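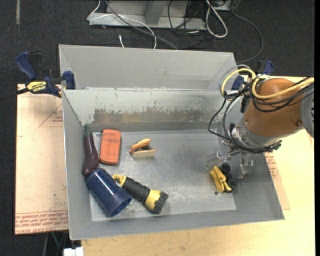 Protokoll der Mitgliederversammlung des Kleingartenvereins Enden
24. Juni 2024, Vereinshaus
Leitung und Protokoll: Kenta Shibata

TOP 1 Protokoll der Sitzung vom Mai
Ohne Änderungen genehmigt.

TOP 2 Wasser
Der Hauptzähler am Weg Wada wird getauscht. Angebot der Firma Brovine liegt vor, 300 Euro inkl. Anfahrt. Abstimmung: angenommen bei 3 Enthaltungen. Während der Arbeiten bleibt das Wasser einen Vormittag abgestellt, Aushang folgt.

TOP 3 Hecken
Parzelle 80 und 81 streiten weiter über die Höhe der gemeinsamen Hecke. Es gilt die Gartenordnung — der Vorstand misst vor Ort nach und teilt das Ergebnis beiden Pächtern schriftlich mit.

TOP 4 Sommerfest
Zelt und Bänke kommen wieder von Stallance. Kuchenliste hängt am Tor. Für den Grill fehlt noch jemand ab 17 Uhr.

TOP 5 Verschiedenes
Der Häcksler ist bis auf Weiteres gesperrt. Schlüssel bitte bei K. Shibata abgeben.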